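How to get ready for a planned operation

Most planned operations go smoothly when the dull jobs at home have been done first. The steps here are for adults going in for keyhole surgery with a stay of one or two nights. Your own hospital's instructions come before anything on this page.

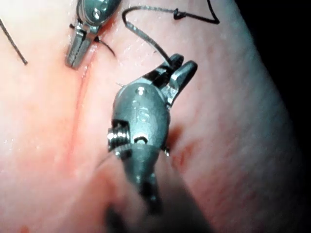
1. Read the letter twice

Check the date, the arrival time and which entrance to use. Large hospitals often have a separate door for surgical admissions. Write the ward's phone number somewhere other than the letter itself.

If you have a cold, a rash or a stomach upset in the week before, ring and say so. They may still want you to come in.

2. List your medicines

Write down everything you take, with the dose and the time of day. Include inhalers, eye drops, patches, vitamins and herbal tablets. Take the list to your pre-assessment appointment and ask which ones to stop and when. Blood thinners and diabetes medicines need a clear answer, so get it in writing. Don't stop anything on your own.

3. Follow the eating and drinking times

You will be given one time to stop eating and another to stop drinking. Set an alarm for both. Chewing gum and sweets usually count as food. Tea with milk is not a clear fluid.

4. Sort out the house

Do this at the weekend before you go in.

Move the kettle, pans and anything you use daily to waist height. Change the bed. Fill the freezer with 8 single meals, labelled. Put a small table by the bed for water, tablets, glasses and a phone charger. If you have a dog that pulls, arrange for someone else to walk it.

5. Pack one small bag

Loose pyjamas or a nightshirt
Slippers with a back
Wash things
Your medicines in their own boxes
Your list and the letter
A long charging cable
Trousers with a soft waist for going home

Leave jewellery and large amounts of cash at home. Take off nail varnish the night before.

6. Arrange the journey home

You can't drive yourself after a general anaesthetic. Ask an adult to collect you and, if you live alone, to stay the first night. A folded towel between your stomach and the seat belt makes bumps easier.

Before you drive again, ask your surgeon and check with your insurer.

7. Know who to ring

You should be given a number when you leave. Stick it on the fridge. Ring it if you have a temperature, a wound that is getting redder or leaking, pain that is getting worse, or a swollen calf. For chest pain or trouble breathing, call 999.

Page last checked: 5 Nov 2023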